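Support > Bench Guides > Desktop Refits
Last updated Saturday, May 4, 2019

We use cookies to remember which guide you were reading. Accept | Manage settings

Section 6: Taking out and refitting the main parts

You've reached the good bit. The side panel is off, the tower is lying down with its insides facing up, and the Tuketti parts tray is next to it waiting to be filled. By the end of this section you'll have had the drive, the memory and the processor out and back in again, and a desktop computer will never look like a sealed box to you again! 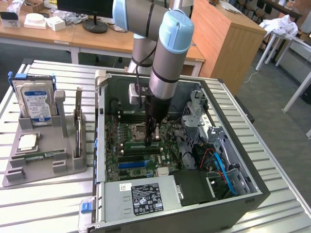
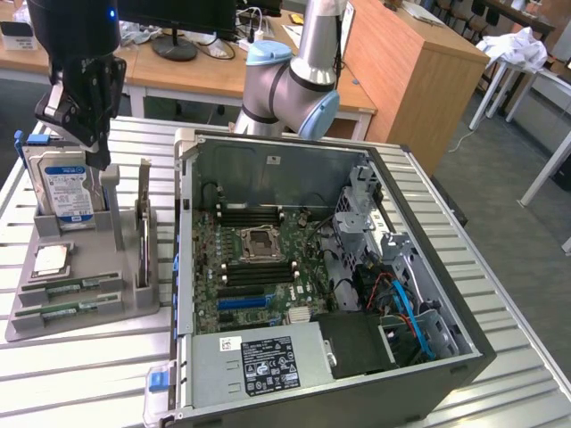
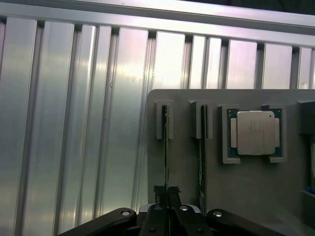
Fig. 6. Open case on its side (first and second views); two memory modules and a processor in their holders (third view).

Before you start

Check that the computer is shut down, switched off at the wall and unplugged. Take off the monitor lead and everything else at the back too, or the case will tug at them when you turn it.

Put the tray to the left of the case if you are right-handed. Left-handed readers will probably be happier with it on the other side. Leave a hand's width between the two.

CAUTION: Never open the power supply. It is the silver box with the printed label, and it can hold a dangerous charge after the plug is out. Nothing in this guide needs you to go inside it.

CAUTION: Wear the wrist strap and clip it to bare metal on the case. Painted metal won't do.

6.1 Hard drive

1. Find the two leads on the drive. One carries data and the other power. Pull each by its plug, keeping it straight.

2. Release the drive from its cage. Some cases have screws, others have plastic rails or clips that you squeeze. If yours has rails, leave them on the drive.

3. Slide the drive out with one hand underneath. It is heavier than you expect the first time.

4. Stand it in the tall rectangular holder in the tray, label facing you.

Note: Keep knocks to a minimum. Drives dislike being dropped even a very short way, so lower it in and don't let go early.

6.2 Expansion-slot brackets

1. Open the latch or undo the screw that holds the bracket at the back of the case.

2. Lift the bracket out and drop it into the narrow upright slot in the tray.

If there is a card fixed to the bracket, take hold of the card by its edges, check for a catch at the end of the socket, and ease it up evenly. Cards don't go in the tray — put them in an anti-static bag.

6.3 Memory

A lovely part to start on if you are nervous, as it comes out with a click and goes back with a better one.

1. Write down which slots are in use. The Asadi record card has a space for it.

2. Press the latches at the ends of the slot outwards. The module should rise a little.

3. Hold the module by its short ends and lift it straight up. Keep your fingers off the gold contacts.

4. Put it in one of the memory places in the tray. There are two, and either will do for either module.

5. Repeat for the second module.

Note: Does the module feel stuck? Look at the latches again before you pull. One of them has nearly always sprung back.

6.4 Processor

Take a breath, clear some space and make sure the light is good. You'll want to see right into the socket.

1. Remove the cooler, following the sheet that came with it. Unplug the fan first. If the cooler won't part from the processor, twist it very slightly from side to side. Don't lever it with a screwdriver.

2. Wipe the old paste off the metal lid with a lint-free cloth and a few drops of Pindia cleaner. Let it dry.

3. Push the socket lever down and out from under its hook, then raise it fully.

4. Open the metal retention bracket.

5. Lift the processor by two opposite edges, straight up. Set it in its pocket in the tray with the metal lid upwards.

CAUTION: Do not touch the inside of the empty socket, and do not blow into it. If you are stopping for lunch, put the socket cover on.

Now have a proper look round! With the cooler and the processor gone you can follow the whole layout of the board: the socket, the memory slots with their latches, the expansion slots, and all the tiny parts dotted about in between. It's a good moment to get dust out of the corners with a soft brush as well. Brush towards the outside of the case and stay clear of the socket.

6.5 Putting it all back

Work in the opposite order. Processor, memory, bracket, drive.

1. Match the small arrow or notches on the processor to those on the socket. Lower it in and let go. It should sit flat under its own weight — no pressing at all.

2. Close the bracket and bring the lever down. The lever does feel stiff near the end of its travel.

3. Apply fresh paste and refit the cooler. Tighten its screws a little at a time, going corner to corner. Plug the fan back in.

4. Line up the notch in each memory module with the ridge in its slot. Press down on both ends until the latches close by themselves. If the notch doesn't meet the ridge, turn the module round.

5. Refit the expansion-slot bracket and close its latch or screw.

6. Slide the drive home and connect both leads. The plugs only fit one way.

Check the tray. Every place should be empty. Then run a finger along the cables to see that none of them can reach a fan blade, and refit the side panel.

6.6 First start

Reconnect the monitor, keyboard and mains lead, then switch on. The first start can be slower than usual. If you get a picture, well done — you have rebuilt a computer!

If you don't, these are the usual suspects:

Fans turn, nothing on the monitor: switch off, unplug and reseat the memory. Try one module by itself.

Nothing at all: check the switch on the back of the power supply and the large plug on the board.

Starts, but reports no drive: look at the data lead at both ends.

Starts, then shuts down: check that the cooler is level and its fan is plugged in. Don't keep trying until you've done so.

Looking after the tray

Wipe the tray with a barely damp cloth and let it dry before the next job. Crumbs of old paste like to gather in the processor pocket, so give that a going over with a cotton bud. Store the tray flat and out of strong sun.

Spare trays and record cards are listed in the Plurnoteck parts list, July edition. Go to Section 7 for fitting a second drive.

Get new bench guides by email. Enter your address to join the newsletter. Unsubscribe whenever you like.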